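Search reviews Search

Gralodow sloped metal bin, gray, bought as a pair

I bought 2 of these in October to replace a stack of plastic totes that had started cracking at the corners. They hold small loose items that get sorted and put back daily: cups, bowls, flashlights, the usual contents of a camp kitchen shelf. The listing gives the top opening as 42 cm on the long side, and mine measure the same.

The walls slope outward, so the floor is a good deal smaller than the opening. Anyone planning to pack square boxes should measure the floor first. For odd shapes the slope helps. A cup lying on its side can be picked up without scraping knuckles on a vertical wall, and the corners are easy to wipe out. Two bins stand one behind the other without wobble.

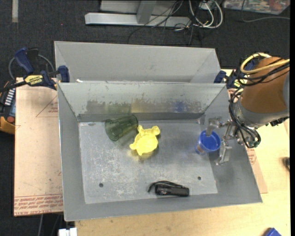

The finish is the weak point. The floor marks easily, and the pale scratches do not come out with a cloth or with dish soap. Coating wear on the inside walls is mostly on the lower half, where things knock against it. I have found no rust so far, but I would not store anything damp in there for long. The upper walls still look close to new.

There are small round holes in the floor. They are too small to lose a flashlight through, though a screw or a dried bean might go. I put a sheet of felt under each bin to protect the shelf. A liner would cover the holes and cut the noise, and noise is worth mentioning -- a plastic cup dropped in from any height is loud, and a metal flashlight is worse.

I also looked at the Zesitz version, which has straight sides and a lid. It holds more for the same footprint but is awkward to reach into. The Pestimus one was out of stock.

Weight is reasonable for metal. The rim has not bent under normal lifting. I would buy the pair again for dry goods and plastic tableware, at a lower price or with a tougher coating on the floor. Four stars for shape, three for finish.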